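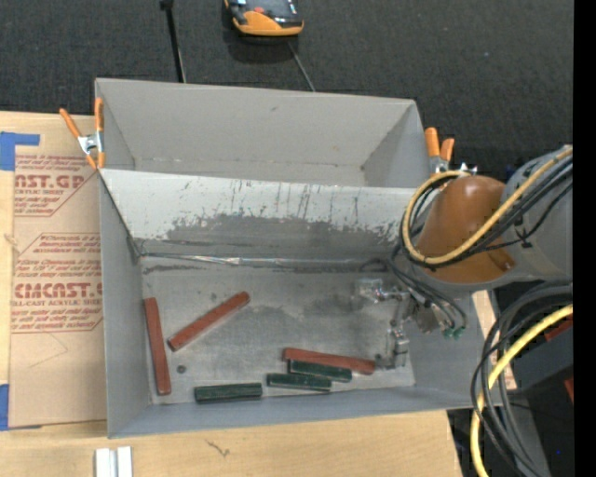 Gülizar Kılıçarslan says the arm is faulting again when it goes low in the front compartment, and is it the same thing we closed in July or do we need a new ticket. Reopening the old one, so history stays in one place.

Cell: Tsai, bin pick
Site: Horkwood
Status: open, cell usable at reduced speed
Opened 14/08/2018 by Réka Sipos

Symptom
Protective stop on the way down to a part, mostly on the right side of the bin. Arm halts, gripper stays half open, Resasix log shows "force limit, z". Clear it, jog up, carries on fine for a while. Then again. Green blocks mostly but it did it on a long red bar too, so not part related I think.

What I checked first
Power cycle – no change.
Gripper homing – ok both times.
Payload setting – was correct, left it alone.
TCP – looked right on the pointer but see below.

Bin position
Bin is only held by the two orange handled spring clamps, one each side. Left one solid. Right one I could shift by hand with not much effort. The arm brushes the side wall on a bad approach, clamp gives a bit, bin walks, and the taught floor plane is wrong from then on. Re-seated both, re-taught the floor at low speed. Went from a stop every few picks to 2 stops in 300 picks. Better, still not right.

Cables
Yellow cable goes in a loop round the joint cover with the black bundle under it. Loop sits close to the right clamp. Wrist turned fully over and it pulls tight, let go and it drops back. If it catches on the clamp handle you would get excatly this kind of force reading. Added one tie further up the link and gave it more slack on the wrist side. Don't tie it down hard at the joint cover, it needs to move.
Hoses to the gripper – ran my hand along all of them, no leaks I could hear. Fittings tight.

Divider
Gülizar asks if the worn patch on the divider matters. Finish is scraped off over a wide area so something has been rubbing there, fingers or parts dragged up the slope, can't say which from the log. Metal underneath feels flat, no burr. Does not explain a z force fault. Would explain bad edges in vision though, so I masked the divider out in Resasix.
Do NOT sand it. Leave it till the acrylic is decided.

Second run
After cable and mask: 600 picks, 5 stops. So a worse rate than the run before?? Looked at the times – all five bunched at the end. Checked the bin and it had moved again, right side. Clamp again.

So
Main cause = bin moving. Cable maybe contributes, can't prove it. TCP is fine, stop re-teaching it please, three people have done it now and every time it hides the real offset for a shift.

To do
Proper stop block behind the bin, screwed to the tabletop. Clamps stay as well.
Re-teach floor AFTER the block goes on, empty bin, low speed.
Ask Cerow for the approach margin they used on the side walls, it's not in the handover notes.
Check cable slack again after a full day.

Gülizar, reply to yours: yes run it, reduced speed only, parts toward the middle if you can. If it stops, look at the bin before you clear the fault and write down wich way it went.

Waiting on: Cerow, stop block.
Réka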